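4. Recording your first set of examples

Okay, arms bolted down, Birix software running, both joints lit up. Now for the part I like best, which is showing the thing what to do! If you skipped section 3 (homing the arms), go back and do it. I'll wait.

I'm using the cable job all the way through this section, because it's what Zahira Osman and I started with and it's a good mix of easy and annoying. The arms pick up a charging cable by its ends and coil it. You can swap in your own job later, but please do a few with a cable first so your screens match mine.

4.1 Before you hit record

1. Wipe the table. Crumbs and tape bits show up in the head camera, and the model will happily learn that a crumb matters.

2. Turn on the room lights and pull the blinds. Leave them that way for the whole session.

3. In Widis, make a new task and type in a plain sentence, like "coil the charging cable". Use the same wording every time, same spelling, same capitals. I once had "coil" and "Coil" saved as two separate tasks and spent an afternoon merging them.

4. Drop the cable on the table. Don't lay it out nicely. Let it land however it lands, as long as both ends are within reach of the grippers.

Note: if one end slides under an arm, move it before you record. If the middle of the cable runs under a joint, leave it, you want a few of those in the set.

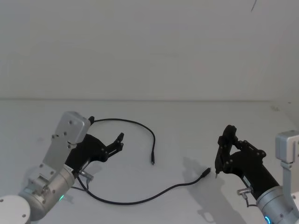

4.2 Recording

5. Take hold of both leader handles and bring the arms to a comfortable start. They don't need to match. I usually leave one gripper open and one closed, then flip it for the next take.

6. Press the left pedal. You'll hear one beep, and you're recording.

7. Go for the connector end first. Come down slowly, close the gripper just behind the plug, and lift a little before you pull. Grabbing the plug itself works too, but it tends to twist on you.

8. Do the rest at a steady pace. Pauses longer than 3 seconds get flagged, so if you need to think, think before step 6 (I talk myself through it out loud, which my family enjoys).

9. Press the left pedal again to save, or the right pedal to bin it.

CAUTION: Keep your free hands, sleeves and hair off the table while the pedal light is on. The arms follow the handles right away and they won't stop for fingers.

CAUTION: Never pull the cable tight between both grippers. You can strip a finger hinge that way, and the spare kit from Pasaribu takes ages to come.

4.3 How many do you need?

More than you'd like, sorry. Do 30 takes, train on those, and have a look. It'll be clumsy, but you'll see whether your set-up is sound before you sink a week into it. Our full cable set is 3,146 takes, and 1,067 of those are Sutrisno Krishnan's, recorded mostly in May with the radio on.

Keep your fumbles if you recovered from them. A dropped plug that you picked up again is a great example. A dropped plug that went on the floor gets the right pedal.

4.4 Checking your takes

10. Open the Review tab and play every tenth take at double speed.

11. Bin anything where your hand or sleeve crosses the camera's view.

12. Click Sync and leave the window open until the bar turns grey.

If the bar stays orange, see section 7.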